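3.2 Folding the T-shirt

The T-shirt was the item we spent longest on. Of the 1189 folds in the Gollidley set, 208 were of short-sleeved tops, and these gave the widest spread in finished size. Trousers were easy by comparison, towels easier still (see 3.1). All folding was done on a flat white table with rounded corners, no board or template. Shirts were plain.
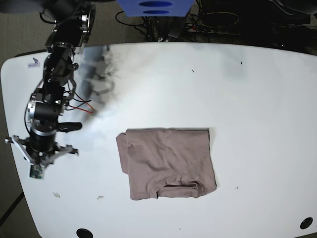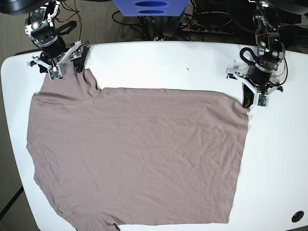
Figure 4. A plain pinkish-brown T-shirt on the white table. First picture: folded into a rough rectangle. Second picture: spread out, mostly flat, with fine wrinkles.

Does it matter how flat the shirt is before the first fold?
It matters a good deal for the sleeves and rather less for the body. A shallow crease across the chest mostly gets lost inside the finished fold. A sleeve doubled under at the shoulder doesn't, it leaves a thick corner and the pile leans.

We graded flatness by eye before each fold – smooth, lightly wrinkled, bunched. Two graders, same wording, no discussion untill both had written a grade down. Disagreements were nearly all between the first two grades, so those are merged in the results. Bunched kept separate.

Fold order as in the Rafferty sheet: sleeves in, sides to the middle, hem up, then over once more. Some folders skipped the side fold on narrow shirts and we let this stand. Finished size taken at the widest point with a soft tape, collar included. Collars a nuisance throughout. A ribbed collar stands up a bit and adds height to the stack but hardly anything to the width, so height was measured seperately, on stacks of 4.

Soft, well-washed cotton held its shape worst. Stiffer shirts from the Custum batch sprang open slightly at the last fold – pressing with a flat hand for a moment was enough for most of them. The Rerus shirts, heavier, stayed put. We did not iron anything and did not control for how long a shirt had been in the basket beforehand, which probably should have been done. Stack heights by fabric weight are in the next section, along with the drawer fitting.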